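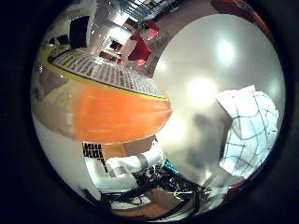

Section 5: Setting the brew timer
Your Allari coffee maker leaves the factory believing it is midnight, and it will go on believing so until you step in. Set the clock before the timer. Keep the control panel clear while you work; anything big and round, like the glossy orange thing with the yellow rim and the white grid on top, belongs farther down the counter.

1. Hold CLOCK until the display blinks.
2. Press + or - to reach the right hour. Going past it means another trip through the day.
3. Press CLOCK again to save.

Note: The timer remembers one start time. It does not remember weekends.

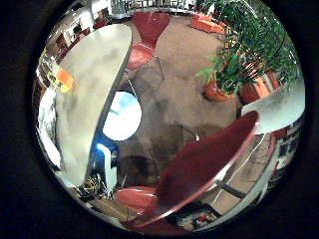
4. Press TIMER, choose a start time, and press TIMER once more. A green dot appears.
5. Fill the tank to the line - the pump runs whether you did or not.

Caution: Do not open the lid during brewing. Error 17 means you opened the lid.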